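Home | Course Outline | Handouts | Contact

Handout 4 - Writing and Reading a Home Listing

Skustedville Evening Classes, Buying and Selling Your Own Home

Okay, so last time we got through financing without anybody falling asleep, and I'm proud of us! Tonight is my favorite topic, the listing itself. I've read thousands of these things (I read them on vacation, my family is very patient) and I still get a kick out of a good one.

1. Start with the facts

Beds, baths, square footage, lot size, year built. Put them up top. I once toured a house on Arboleda Lane where the ad spent 100 words on the front porch and never mentioned there was only one bathroom. Guess what every single buyer asked!

Be careful with the word "bedroom." Rules vary from town to town, but you'll usually need a proper window to get out of, a minimum size and a ceiling height that meets code. If your room doesn't qualify, call it a den or an office and let people use their imaginations.

2. Translate the adjectives

"Cozy" is small. "Charming" is old. "Tons of potential" means bring a contractor - and maybe a second contractor. I'm only half kidding. When you write your own, swap the adjective for a detail. "Updated kitchen" tells me very little, but "new cabinets and range, February" makes me want to come over and open the drawers.

3. Say what stays

Washer, dryer, curtains, that big mirror in the hall. If it's bolted down, buyers will assume it comes with the house, and if it isn't, they'll hope. The Werkia subdivision sale we'll look at in class nearly fell apart over a chandelier. Write it in the listing, then write it in the contract too.

4. Get the place ready before the photos

Clear the counters, open the blinds, turn on every lamp. Sweep last, after you've moved the furniture, and do the corners (I always forget behind the doors). 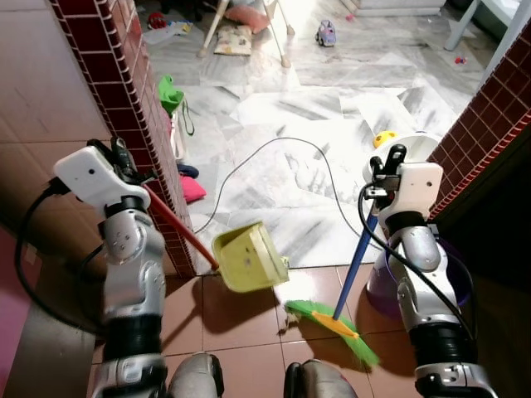

5. Homework

Find one listing you love and one that drives you nuts, and rewrite the second in 18 lines or less. Bring both on 19th September. Print them if you can, my eyes aren't what they were.

Comments

Can we use a condo for the homework or does it have to be a house?

Condo is fine! Put the monthly fee in your rewrite, please.

My own ad said "cozy" twice. Fixing it tonight.

Questions? Use the Contact page | © Skustedville Evening Classes | Back to top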